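섬유제품 관리학 강의노트 7주차
직물의 색차 측정과 세탁 견뢰도 판정

1. 이번 주 범위

지난주에는 염료와 섬유의 결합 형태를 다루었다. 이번 주는 결합이 약해졌을 때 나타나는 변퇴색과 오염을 수치로 기록하는 절차를 다룬다. 반응성 염료와 셀룰로오스의 공유결합, 분산염료의 고용체 형성, 배트염료의 불용화는 이미 설명한 것으로 본다. 6주차 노트의 표를 옆에 두고 읽을 것.

2. 용어

변퇴색: 시험편 자체의 색이 원포와 달라지는 현상. 명도, 채도, 색상 중 어느 하나만 변해도 변퇴색으로 본다.
오염: 시험편에서 빠져나온 염료가 함께 처리한 첨부백포로 옮겨 가는 현상.
이염: 실무에서 오염과 섞어 쓰는 말이다. 본 과목의 보고서에서는 오염으로 통일한다.
메타메리즘: 한 광원에서 같아 보이는 두 시료가 다른 광원에서 달라 보이는 현상. 진한 청색과 회색 계열의 배합에서 자주 문제가 된다.

3. 색 좌표

CIELAB 공간에서 L*은 명도, a*는 적-녹 축, b*는 황-청 축의 값이다. 두 시료의 색차는 다음과 같이 구한다.

ΔE*ab = √(ΔL*² + Δa*² + Δb*²)

이 식은 모든 방향의 차이를 같은 무게로 취급한다. 사람의 눈은 그렇지 않다. 채도가 높은 시료에서는 같은 ΔE*ab라도 차이가 덜 느껴지고, 무채색에 가까운 시료에서는 더 크게 느껴진다. 이를 보정한 것이 CMC(l:c)와 CIEDE2000이며, 섬유 분야의 합부 판정에는 l:c = 2:1이 널리 쓰인다. 유도 과정은 시험 범위에 넣지 않는다.

어두운 시료에서는 L* 값이 작아 표면반사의 영향이 커진다. 정반사 성분을 포함한 측정(SCI)과 제외한 측정(SCE)의 결과를 한 표에 섞으면 안 된다. 기기 설정은 보고서 첫 줄에 적는다.

4. 시료의 배치와 측정 방향

직물은 경사와 위사의 방향에 따라 반사율이 다르다. 능직과 주자직에서는 부출사가 한쪽으로 치우치므로 차이가 더 크다. 기모 가공을 한 천은 털의 결 방향까지 맞추어야 한다. 시료를 접어 측정할 때는 빛이 뒤로 새지 않을 때까지 겹치고, 겹친 수를 기록한다. 얇은 천의 값이 측정마다 흔들리면 먼저 겹침 수를 의심할 것.

진한 청회색 계열의 천은 눈으로 가까이 볼수록 판단이 어려워진다. 시야에 비교할 밝은 기준이 없으면 순응이 일어나 명도를 실제보다 높게 평가하기 쉽다.

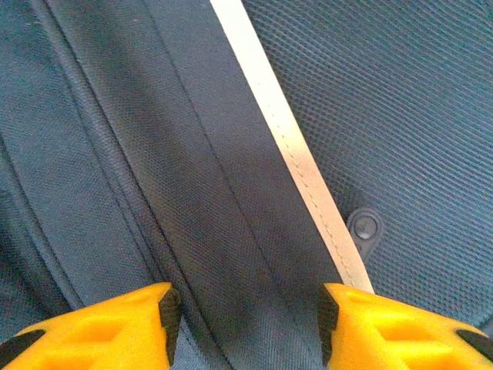

Karabo Mtshali는 순응이 문제라면 회색 마스크를 씌우는 것만으로 충분하지 않으냐고 물었다. 마스크는 주변 시야를 통일할 뿐이고 관찰 시간까지 통제하지는 못한다는 것이 답이다. 두 시료를 오래 번갈아 보면 마스크가 있어도 판정이 흔들린다. 첫 판정을 적고, 재판정이 필요하면 시선을 중성 회색 면에 두었다가 다시 본다. 같은 질문에서 나온 기기 측정과의 병행 문제는 6절에서 다룬다.

5. 세탁 견뢰도 시험 절차

가. 원포에서 시험편을 채취한다. 변(셀비지) 부근은 피한다.
나. 첨부백포를 시험편에 붙이고 한 변을 꿰맨다. 다섬포를 쓸 경우 띠의 순서를 기록한다.
다. 세액을 40 ℃로 맞춘 뒤 시험편을 넣는다. 액비는 실습실 게시표를 따른다.
라. 처리 후 헹구고, 꿰맨 변만 남기고 펼쳐 건조한다. 시험편과 백포가 서로 닿지 않게 한다.
마. 표준 상태에서 조습한 뒤 판정한다.

세제는 형광증백제가 없는 것을 쓴다. 형광증백제가 섞이면 백포의 b*가 음의 방향으로 이동하여 오염 등급이 왜곡된다. 지난 학기 Nukarby 원단 실습에서 이 항목의 감점이 가장 많았다.

6. 등급 판정

변퇴색용과 오염용 표준회색색표는 별개의 도구이다. 등급은 1급에서 5급까지이고 5급이 변화 없음이다. 인접한 두 등급의 중간은 3-4급과 같이 쓴다. 3.5급이라는 표기는 받지 않는다.

판정자는 세 명으로 하고 서로의 결과를 보지 않은 상태에서 기록한다. 결과가 한 등급 이상 벌어지면 평균을 내지 말고 시료 방향과 광원을 점검한 뒤 다시 판정한다. 기기 판정을 병행한 경우 두 값을 모두 적되 어느 쪽을 최종 등급으로 삼았는지 밝힌다.

7. 과제

Firnbridge와 Mokgethi 원단 각각에 대하여 처리 전후의 L*, a*, b*를 측정하고 ΔE*ab와 CMC(2:1)를 계산한다. 두 식의 순위가 뒤바뀌는 시료가 있으면 채도와 관련지어 설명한다. 분량은 표를 제외하고 3쪽 이내. 제출 마감은 2026년 10월 4일이다.

읽을거리: 강의 자료실의 Shu-fen Chang 정리본 중 14쪽까지. 광원 D65와 A의 분광분포 그림은 다음 주에도 쓴다.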